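Tema 4. Recipientes de plástico transparente: elección, limpieza y almacenaje

Asignatura: Organización de espacios domésticos y pequeños almacenes
Profesora: Keerthana Iyer
Material de clase, bloque de noviembre

4.1 Por qué transparentes

En el tema anterior vimos los recipientes opacos (lata, cerámica, cartón forrado). Los de plástico transparente tienen una ventaja evidente: el contenido se comprueba sin abrirlos. En una despensa de uso diario eso reduce las aperturas y, con ellas, la entrada de humedad. El inconveniente es que también dejan pasar la luz. Las especias molidas, el aceite y los frutos secos no deben guardarse en ellos si la balda recibe sol directo.

Muchos plásticos transparentes no son del todo incoloros. Es frecuente un matiz verdoso o azulado, que se nota más en las esquinas y cuando se apilan varias piezas vacías. El matiz por sí solo no informa sobre la calidad ni sobre el tipo de plástico. Para eso hay que mirar el símbolo de la base.

4.2 Forma

Los recipientes rectangulares aprovechan mejor la balda que los redondos. Las esquinas redondeadas restan un poco de capacidad, pero se limpian con más facilidad y acumulan menos restos de harina o azúcar. En el ejercicio del almacén Griston se sustituyeron 48 botes cilíndricos por 40 cajas rectangulares y quedaron libres casi 30 centímetros de balda.

Antes de comprar conviene medir:

- el fondo útil de la balda, descontando la puerta
- la altura libre, con la tapa puesta
- el ancho exterior del recipiente, no el de la base

4.3 Inspección antes de usar

Se vacía la pieza, se retira la tapa y se coloca sobre una superficie clara y lisa. Sobre un fondo claro se distinguen mejor las rayas, las manchas de grasa y las fisuras. Después se levanta un poco, sujetándola por los dos extremos cortos, y se mira a través de las paredes desde arriba y desde un lado.
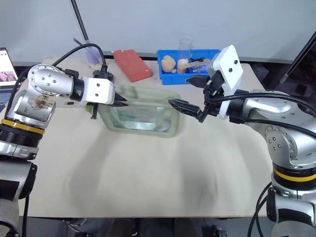
Los reflejos del fondo pueden confundirse con arañazos. Para distinguirlos se cambia el ángulo: el reflejo se desplaza y el arañazo permanece en su sitio. Las fisuras finas suelen empezar en el borde superior o en las esquinas de la base. Una pieza con fisura se retira del uso alimentario, aunque no gotee, y puede pasar a guardar objetos secos como pinzas o cuerda.

4.4 Limpieza

Agua templada, jabón neutro y esponja blanda. No se usa estropajo metálico. Si queda olor, se deja en remojo con 2 cucharadas de bicarbonato por litro de agua durante 30 minutos y se aclara. El secado se hace boca abajo sobre una rejilla. Si se tapa un recipiente húmedo, el olor vuelve.

4.5 Etiquetado

La etiqueta va en el lado corto, que es el que queda a la vista en la balda. Se anota el contenido y el mes de llenado. En las fichas del caso Keogh encontraréis un modelo.

Para la próxima sesión: leer el caso Keogh completo y traer medidas de una balda propia, con un croquis a mano.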